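Cabling day, again

May 2022
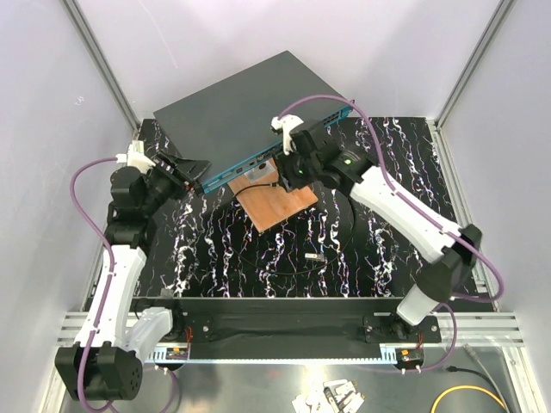

I finally got to the network gear this week. The job has been on my list since we moved out of the Cornby office, and I kept putting it off because I don't enjoy cables.

What I've learned is to do the fiddly part on a bench. Once a unit is in the rack you are working by feel, with a flashlight in your teeth, and the ports always end up facing the side you can't reach. On a flat surface you can turn the thing to whatever angle suits you and see what you're plugging in. I like a piece of wooden board next to it too. Small parts don't slide off as easily and the table gets fewer scratches.

Hubert Prantl lent me his label maker, so every cable now has a number at both ends. The last one is 117. There is no 114 - I printed it twice, spoiled both, and skipped ahead. If you ever inherit this rack, don't go looking for it.

Other notes, mostly for myself:

Longer cables are not better. I had bought long ones to be safe and spent an evening dealing with the loops.

Keep loose connectors in a jar. I used to leave them on the table and two went missing.

Write down which port goes where before unplugging anything. I did this on paper and then typed it up.

Next is the shelf in the back closet, which needs new brackets. Angeliki has the drill until the end of the month.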